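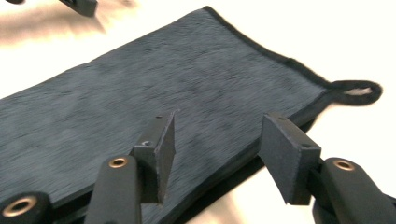 Dark gray towel with hanging loop, laid flat on the white table.

Progress report: household textiles, Tiston laundry room
Reporting period: up to the end of January
Prepared for: Laing Fund

In this period we continued the work on the towels and started to write the folding guide. The grant pays for the towels, the shelves and the hours of the trainees at the Tiston site. The work with bed sheets is not included in this report and will come in the next one.

Towels

We received 200 towels from Finura in two deliveries. The first delivery was complete. In the second one, 13 towels had a hanging loop which was sewn only on one end, and we sent them back. Finura agreed to replace them without cost, but the new ones did not arrive yet. Until then we use older towels from the Gileck house for the practice hours.

The dark gray model is now our standard for training. It has a short, dense pile and a narrow black binding around which the folding steps are planned. On the white table the border is easy to find with the eyes, also for trainees who do not see very well. With the cream towels we used before, this was a frequent complaint.

A difficulty with this model is that the pile shows every stroke of the hand. After smoothing, some parts look lighter and other parts look darker, and several trainees believed that the towel was stained and put it back to the wash. We added a sentence about this to the guide.

Folding guide

The guide has now 3 pages. The order of work is:

Lay the towel flat and find the loop.
Smooth from the middle to the edges.
Take the long edge and bring it to the opposite one.
Fold again, so that the loop stays inside.
Check that the binding is straight before the towel goes to the shelf.

We discussed for a long time if the loop should be inside or outside. Outside it is faster to hang the towel, but on the shelf the loops catch on each other and the pile falls down when one towel is pulled. We decided for inside. The Gileck house prefers outside and will keep its own way.

Costs

The spending on textiles in this period was 927 dollars, including transport. This is a little under the plan. We ask for permission to use the remaining money for a second table, as the present one is too short for bath sheets.

Next steps

Receive the replaced towels and check the loops.
Finish the guide with drawings and print it for the wall.
Open the Saturday group, if the room is free.
Start the part about bed sheets.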